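Gripper notes, part 2

2021-05-27

The second pair of hand-held grippers is finished, so I'm writing down what changed before I forget.

The first pair, from April, worked but the fingers flexed too much. I had printed them in one piece with the mount, and under load the tips drifted apart. Riet Van Beek looked at them on the shared bench at Ondgate and told me to split the part: a stiff housing that bolts to the handle, and a separate finger that slides into it. I should have done that from the start. A broken finger now takes two screws and a couple of minutes to swap.

The tips are a separate piece too. I tried three materials. The hardest one slid off cotton and the softest one grabbed the fabric and wouldn't let go. The one in the middle is what I kept.

The camera mount took longest. It sits above the fingers, and if it is tilted even a little too far back you lose the tips when they close. I printed 11 versions. Number 9 was the best one, and the last two were me trying to save weight and making it worse.

The cable still bothers me. It hangs down from the handle and catches on sleeves. Teun Geerts wants to run it through the grip, but that means a new handle, and a new handle is 20 hours on my printer.

For testing we use clothes. Cloth shows up a bad grip faster than blocks or cups do.

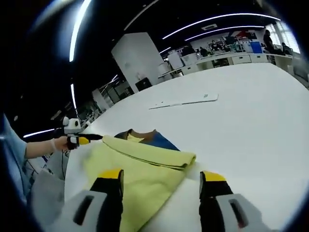 Thick folds are the hard part. Anything rolled over on itself needs the fingers opened nearly all the way, and the return spring I have is too strong for that. My thumb gets sore well before the end of a session. I have ordered a lighter spring from Van Hecke and will fit it to the left one first.

The files for the housing and fingers are in the Jedovow folder. The mount isn't there yet, I still need to clean up the drawing.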